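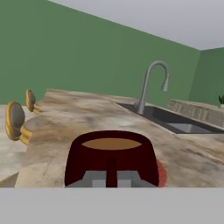 Grornell is one of those places you only find if you have missed the turning for somewhere else, and I had been meaning to go to the weavers' open day there for years. The mill sits at the bottom of a very steep lane with a stream running alongside, and the yard was already full when I got down to it, so I left the car by the chapel and walked back. I am not at my best before something hot, and Valentyna Antoniuk, who had offered to meet me at the gate, took one look at my face and steered me to the tea room before we did anything else. If your idea of a proper drink is a dark maroon mug filled almost to the top with something milky and light brown, you will understand how quickly I forgave the hill.

The open day is held every September, and entry is free, though there is a tin by the door and I hope everybody puts something in it. You can wander about as you please or join one of the tours, which go round in groups of 15 and last a little longer than they are meant to. I would say join a tour. I wandered first and understood very little, and then went round with a guide and had to keep saying "oh, so that's what that was for" under my breath.

The wool store

Our guide was Sigrún Holst, who has worked at the mill for 25 years and talks about fleece the way my grandmother used to talk about her neighbours – fondly, but with a long memory. She began in the wool store, a low room with small windows and a smell I can only describe as warm sheep and old rope. The fleeces come in from farms up and down the valley and are sorted by hand on a slatted table. She let us put our fingers into three different sorts, and even I could feel that one was springy, one silky, and one only fit for carpets. A little boy next to me liked the carpet one best and said so very firmly.

There is still a good deal of lanolin in it at this stage, and my hands were lovely and soft for the rest of the day (my handbag strap, too, which I had not planned on).

Carding and spinning

Up a flight of worn stone steps you come to the carding room, and this was the noisiest part of the visit. The carding machine is a Brimari, bought second-hand from another mill that was closing down, and it took a whole summer to get it up the hill road and put back together. It has great rollers covered in fine wire teeth, and the wool goes in as a tangled lump and comes off the far end as a soft web you could almost see through. Sigrún switched it on for us and we all stepped back at once.

The spinning is done next door, on a frame with 52 spindles. Bent Bach was looking after it, walking slowly up and down and joining broken ends with a little roll of his thumb, so quickly that I had to ask him to do it again. He very kindly did it four or five times. I asked whether he ever got bored, and he said that he had the cricket on the radio in the summer and his own thoughts in the winter, and that both were about the same speed.

The loom shed

I think most people come for the looms, and quite right too. The shed is long and bright, with a north-facing roof, and in it are the old dobby looms which make the blankets the mill is known for. The pattern is called Blöndal, after the family of Þröstur Blöndal, the head designer. It is a sort of broken check in moss green and cream, with a thin line of rust red that only shows itself properly when the blanket is folded. He had the original point paper out on a desk for us to look at, all tiny squares filled in with pencil, and he was very patient with those of us who could not read it.

One thing I had not known is how much of the work happens before the weaving starts. Setting up a new warp means drawing every single thread through its own eye by hand, and then through the reed, and if you go wrong near the beginning you may not find out for days. Lærke Damgaard was halfway through doing one while we were there. She did not look up, and I did not blame her in the least. We tiptoed past, all of us, as though she were asleep.

When the loom was finally started I felt it through the soles of my shoes. I stood there far longer than I should have done and lost my group, and by the time I caught up with them they were back downstairs and on their second cup.

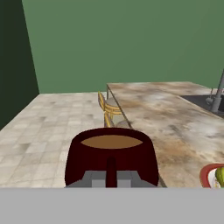
The shop and getting there

The shop is at the end of the yard, in what used to be the dye house. Blankets are not cheap, but there is a basket of seconds just inside the door, and I came away with a small knee rug for £35 with a fault in one corner that I have yet to find. They also sell knitting wool by the hank, and Skonumico hand cream, which smells of hay. Wear flat shoes, bring a jumper for the wool store, and do not park by the stream if there has been rain.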